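Bimenus hand-held gripper kit, trial unit
Acceptance and safety checklist, with comments

Filled in by: Orathai Kamolrat
Second reader: Rangi Kereama
Supplier contact: Kittipong Chareonsuk, Oltitz
Trial period: July
Task used for the check: take a computer mouse and set it on a mouse pad, on an ordinary office desk

Marks used: OK / OK with comment / NOT OK / Not checked

Part A. Before switching on

A1. Box content agrees with the packing list. OK with comment.
The list says 2 spare finger pads. We received them, but the bag has no label for left and right. I asked Kittipong and he answered the same afternoon that the pads are the same for both sides. Please write this in the manual.

A2. Screws on the finger plates are tight. OK.
Checked with the key from the box. I did not find a torque value in any paper. Waraporn tightened by hand feeling, as we do with the Ekinci units.

A3. No sharp edge where the hand holds. OK with comment.
Under the trigger there is a small line from the molding. It does not cut, but after a long session it is felt on the second finger. Anong wore a thin glove and had no complaint.

A4. Pads are clean and sit fully on the wedge. OK.
Wiped with a dry cloth. The quick guide permits alcohol, the long manual forbids it. Until we have one answer, we use dry cloth only.

A5. Cable of the handle has no damage. OK.

Part B. Work place

B1. Desk is stable and does not move when pushed. OK.

B2. Loose cables are outside the moving area. OK with comment.
There are many cables at the back of the desk, behind the monitor stand. The task stays in the front half, so I accept it. For any task that goes to the keyboard or behind it, this point must be marked NOT OK until the cables are tied.

B3. Liquids and bottles are closed. OK with comment.
The jar with the yellow lid may stay near the wall, lid on.

B4. Strong light does not shine into the camera. OK with comment.
The lamp comes into view at the upper right. The Pamness software gave no exposure warning, but I would prefer another direction of the desk for the next test.

B5. Person can stand with both feet on the floor and does not need to stretch. OK.

Part C. Handling of the object

Open fingers above the desk edge

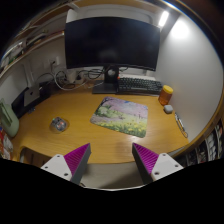
Mouse between the fingers, pad to the right

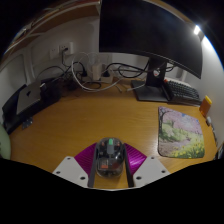
Mouse between the fingers, over the pad 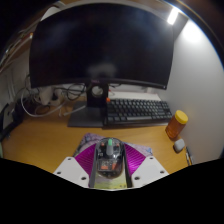
Mouse on the pad, fingers spread 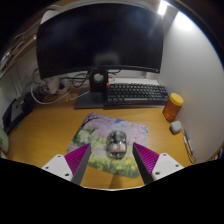 C1. Fingers open to full width without noise. OK.

C2. Object is held without visible bending of its shell. OK with comment.
We chose a mouse with a clear plastic shell on purpose, for two reasons. Such plastic is difficult for many tracking programs, and a crack would be easy to notice. After 60 repetitions I looked at the shell with a magnifier and found no crack and no color from the pads.

C3. Object does not slip. OK with comment.
In 53 of the 60 repetitions the mouse arrived at the first try. In the others it turned a little in the fingers and had to be taken again. It never fell. All of these happened when the person took the mouse too far to the back, where the body is more round. I think this is a question of training and I do not count it against the kit.

C4. Fingers do not scratch the desk. OK with comment.
No scratch. However, the tips touch the wood easily if the handle is held low. A small stop under the plates would help. Rangi does not agree with me here, he says a stop will be in the way on a flat object. Both opinions were sent to Oltitz.

C5. Fingers open again at once when the trigger is released. OK.

C6. No place where a finger of the person can be caught. NOT OK.
Between the jaw and the plate there is a gap that closes when the trigger is pulled. The force is small, I tried it with a pencil and then with my own finger, and it was unpleasant but without injury. The manual must show this place with a warning sign. We have put yellow tape there for the moment.

Part D. After the session

D1. Handle is not hot. OK. Slightly warm near the connector.

D2. Pads show no wear. OK with comment.
The supplier gives 1000 closings before the pads should be changed. We are far below this number, so our check says little about it. To be repeated at the end of the trial.

D3. Recording is saved and can be opened. OK.
File names do not contain the name of the task. It must be typed by hand each time and this was forgotten two times. Please consider a reminder before the file closes.

D4. Unit is returned to the case, cable not bent. OK with comment.
The foam in the case is cut too narrow for the cable. Waraporn will make it wider with a knife if Oltitz allows this for a trial unit.

Open points

C6 must be closed before any person outside our group uses the kit. A4 needs a written answer from Bimenus, not only a phone call. B2 and B4 are ours to repair.

Recommendation: continue the trial, with tape on the gap and with one trained person present. Purchase is not recommended before C6 is solved.

Read and agreed, except C4: R. Kereama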